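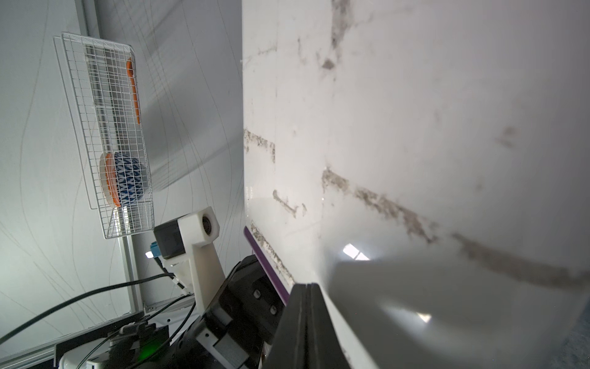
**To:** Godcombe Family Talk list
**From:** Riaan Potgieter
**Subject:** Re: Who pays for the cabin when one brother never shows up?

Danilo Sison wrote:

> Hi all, longtime reader, first time posting. My parents left the cabin at Padilla to me and my two brothers. We each put $1000 a year into a shared account for taxes, propane and whatever breaks. My older brother hasn't been up there in 4 years. He's never missed a payment, but last month he asked if he could stop, seeing as he doesn't use the place.
>
> My younger brother says fine, then he signs over his share. My wife says I should let him off the hook and keep the peace. I said something at dinner about how Dad would feel, and it went over about as well as you'd guess. He left before dessert and we've been texting in one-word answers ever since.
>
> Was I out of line? And has anybody here found a way of splitting a place like this that didn't end in a fight?
>
> Danilo

Danilo, welcome, and I'm so glad you posted! I read your message twice and then read it out loud to my sister over the phone, because we went through nearly the same thing with our grandmother's house and came out the other side still liking each other.

First, your question. I'd say the Dad comment was a low blow, but a very ordinary one, and I've thrown worse across a table myself. I'd apologize for that one sentence and leave the money out of it completely. Don't tack on "but you have to understand." Just call him (call, don't text!) and say you wish you hadn't brought Dad into it. My sister did this with me after I'd accused her of only wanting the piano, and I went from furious to crying in the driveway in the space of a minute.

Now the cabin. The thing that saved us was splitting the bills into two piles. One pile is what it costs to own the place: taxes, insurance, the roof. Everybody on the deed pays that, whether they visit or not, and in return they still own a third of something. The other pile is what it costs to use it: propane, firewood, the cleaning, the dock. Only the people who go up pay for that, by the night. I love this system so much that I've explained it at two weddings.

When we did the math, my sister's yearly share dropped a lot, and she stopped feeling like she was buying my vacations. I'd been a bit smug about "everyone pays the same" and had never noticed who was getting all the weekends. It was me. I was getting all the weekends.

About your younger brother's idea – please slow him down. Signing over a share because you're short on patience at dinner is a huge step, and you'd want an actual lawyer in your state for it, plus an appraisal. If your older brother really does want out, he should be paid something fair over time. If he doesn't, he may just be tired, or broke, or sad about the place. Have you asked him which? We found out my cousin Ivano had stayed away from Grandma's for ages because he couldn't stand seeing her chair empty. We'd all decided he was too good for us.

One more practical thing. Put it on paper, even if it's a single page. Ours says who pays what, how we pick the summer weeks, and that any repair over $2000 needs a yes from everyone. We sign it again each December when we're all together anyway, and it has become kind of a fun tradition, with pie.

I'm happy to send you our page with the names taken out. Write me off-list if you want it. And please do come back and tell us how the phone call goes, I'm rooting for all three of you!

Riaan

P.S. to whoever asked about the Skideo calendar for sharing weeks: yes, we still use it, and yes, my aunt still books the Fourth of July the second it opens.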